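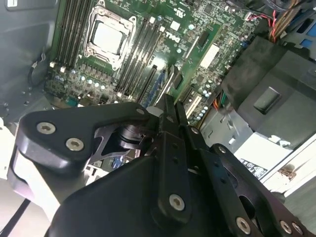
Processor in its socket, cooler off.

Bench Notes for Unit 71

3/19/02
By the Flamier fiction desk
Reading time: 3 min

Unit 71 came down from Clurdale on the morning cart with its side panel taped on. The ticket gave a fault code, an asset number, and one line of comment in pencil: Runs, but should not.

I entered the fault code. The terminal returned no match. I entered it again with the digits reversed, which was a common error at Clurdale, and got a printer. I wrote "code unknown" in the box and removed the tape.

Procedure at the Karpenko depot was fixed. Open the case. Compare the parts present with the parts listed. Test what can be tested. Strip what can be reused. Close the ticket. A full strip was allowed 18 minutes, and anything longer needed a second sheet.

The memory was already gone. Both banks were bare, left and right of the socket. The cooler was gone too, and the processor sat under its metal retention frame with the top exposed. According to the parts list, both memory and cooler were fitted. According to the shipping form, signed the same day, both had been recovered in April of the previous year, and the form gave the bin they had gone into.

I walked to the bin. It held a cooler and a bag of memory tagged 71. The tag was in my handwriting. I did not recall the job, but I did not recall most of them.

I went back and read the pencil comment a second time.

A board with no memory will not get through its startup check. A processor with no cooler will shut itself down or be ruined. Neither point is open to argument, and neither had been considered by whoever wrote the ticket. I decided the comment belonged to another unit. Unit 73 had come down on the same cart, and comments were sometimes clipped to the wrong machine.

The ticket for 73 had its own comment. It said: See 71.

I called Clurdale. The line was answered by someone in receiving, who read me the log for the machine. It had been in a back office at the Didotlow site, doing the payroll run. It had done the run every two weeks without an error. It was sent down when a new hire went to add memory and opened the side.

"Add memory," I said. "To what?"

"It says add."

I asked when the last run had finished. There was a delay while pages were turned.

"It says in progress," said receiving.

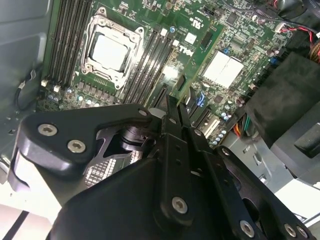
Second Sheet

The second sheet has a box for the reason for delay. I left it blank and started with the power side. There was no cord in the supply. I checked the outlet at the bench, which worked, and then checked that nothing was connected to it but the lamp.

I put the meter on the standby line. It read zero. I moved to the board and took a reading near the socket, and it read zero there as well. I logged both values, with the time.

The next step was to lift the retention frame and take out the processor. It was the last part on the list with any resale value. I set a tray on the bench and labeled it 71. I put on the wrist strap and clipped it to the case.

The phone rang. It was payroll at Didotlow, a department I had never dealt with. They wanted to know whether the depot planned to move the machine before the end of the day. I said the machine was open on my bench and had no power. They said they understood that. They were only asking about the end of the day.

I asked how far along the run was.

"It's on the K's," they said. "Depot staff are under K."

I looked at the tray. I had 2 minutes left on the first sheet. I unclipped the strap, wrote "hold" on the ticket, and put the panel back on with new tape.

Recent in Fiction
The Clurdale Inventory
Freight Elevator, Out of Service
Instructions for the Relief Operator
A Spare Key to Didotlow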